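Support > Community > Vehicle Security > Locks and Latches

Search the community All topics Search

Tailgate lock cylinder turns but won't release the latch on a Horen bed cover

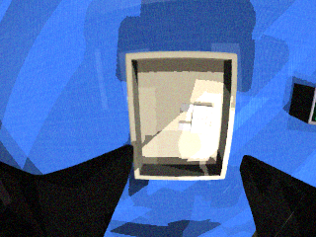
I have a Horen hard folding cover on a midsize pickup, installed last July. The cover locks from the tailgate end with a keyed cylinder that pulls two cables, one to each side latch. As of this week the key goes in and turns the full quarter turn, but only the driver side latch lets go. The passenger side stays caught. If I push down hard on that corner while turning the key, it releases every third or fourth try.

Things I have checked:
- Key is the original, not a copy. No visible wear.
- Cable on the passenger side is still attached at the cylinder end.
- Striker bolts are tight. I put a wrench on both.
- Graphite in the cylinder made no difference.

The odometer shows 3000 miles since the install, mostly highway. Is this an adjustment or do I need a new latch? I would also like to know if the Asdale cylinder will fit the same hole, because I want to key the cover and my toolbox alike.

Posted Sat 15 June by bedrail_dan

tk_fourlow
Adjustment, most likely. The cables on that cover stretch a little in the first year and the passenger side is the longer run, so it goes out first. There is a threaded barrel where the cable housing meets the latch body. Procedure:

Open the cover and fold the rear panel forward so you can reach the underside. Back off the jam nut on the barrel (10 mm on mine). Turn the barrel out, away from the latch, one full turn at a time. Close the latch by hand with a screwdriver shank and work the key after each turn. Stop when both latches open at the same point in the key travel. Tighten the jam nut.

Mine took 3 turns. Don't take out all of the slack. With the key in the locked position you should still be able to move the cable sideways a little with a finger. If it is tight as a string, the latch is sitting partly open and the cover can come up at speed.

Pushing down on the corner helps because it takes the seal pressure off the latch pawl. If it still hangs after you adjust the cable, lower the striker by one washer on that side.

Test with the panel open first. If you close it and the cable has come off the barrel, you'll be going in through the front panel, and that takes a long time.

mudflap77
had the same thing, sprayed it with white lithium and it went away. came back in winter though

Eraner_owner_OH
The cable advice above is right. On the cylinder: the Asdale will go in the hole but the cam on the back is 27 mm long and the Horen cam is shorter. It hits the cable bracket before it reaches full travel. You can swap the Horen cam onto the Asdale body if the square on the shaft is the same size. It was on mine, but measure first. My cover is an Eraner, which uses the same bracket as far as I can tell.

The other way is to leave the cover alone and re-key the toolbox. Hoarau sells a toolbox cylinder that learns the first key you insert, but check the keyway before ordering. Mine would not accept the Horen key until I got the double-sided version.

Also look at the plastic clip that holds the cable to the side rail. If it has popped out, the housing bows when you pull and you lose travel at the latch. Push it back in before you touch the barrel, or your adjustment will be wrong.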